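Seed-starting at the kitchen counter: what works for me with native plants

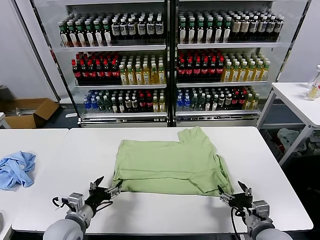

A pale green t-shirt, partly folded, on a wide white table.

I got into growing native seedlings through the school my kids went to, which had a planting day down at Cosden every fall and never had enough plants. Jade Wong ran it back then and she'd hand a bag of seed to any parent who stood still too long. So that's me, nine years on, with trays in the laundry room and a fridge my family complains about.

Start with the fridge, because that's where people go wrong. Milkweed, coneflower and a lot of the asters want a cold damp spell before they'll sprout. Fold the seed into a barely wet paper towel, slip it in a zip bag, write the name on the bag (do it first, the pen won't take once it's damp) and tuck it in the vegetable drawer. Mine go in during December. I check them every couple of weeks for mold, and if there's any I rinse the seed in a sieve and give it a fresh towel.

Containers! Please don't buy any. Milk cartons are the best thing going for anything with a long root, like oaks or wild indigo. Cut the top off, poke 2 holes in the bottom with a skewer, and stand them in an old roasting pan so you can water from underneath. Yogurt cups are fine for small stuff. Wash everything in hot soapy water first, even if it looks clean — old soil carries damping-off and it will flatten a whole tray overnight.

For soil I use a plain seed mix, and I pour warm water over it in a bucket an hour before I need it. Dry mix floats and takes your seeds with it. I used to buy the Poirier one but the bags got huge and I can't lift them anymore, so now it's whatever the hardware store has.

Tiny seed sits on top, pressed down with the back of a spoon. Bigger seed goes down as deep as it is wide. An old spice shaker with a bit of dry sand mixed in is lovely for scattering the dusty kinds evenly.

Labels: cut up a yogurt lid and use pencil. Marker fades in the sun and then you've got 40 mystery seedlings and a lot of opinions from your neighbors.

When they've got two sets of real leaves, move them outside for an hour or so in the shade, then a bit longer each day for a week. Bring them in if it's windy. I forgot a tray of bee balm on the back step one hot afternoon and I'm still sore about it.

Last spring we took 119 pots down to Cosden in the back of the car, standing in boot trays with rolled newspaper wedged between them so nothing tipped. Water them the night before you drive, and save the newspaper for the compost.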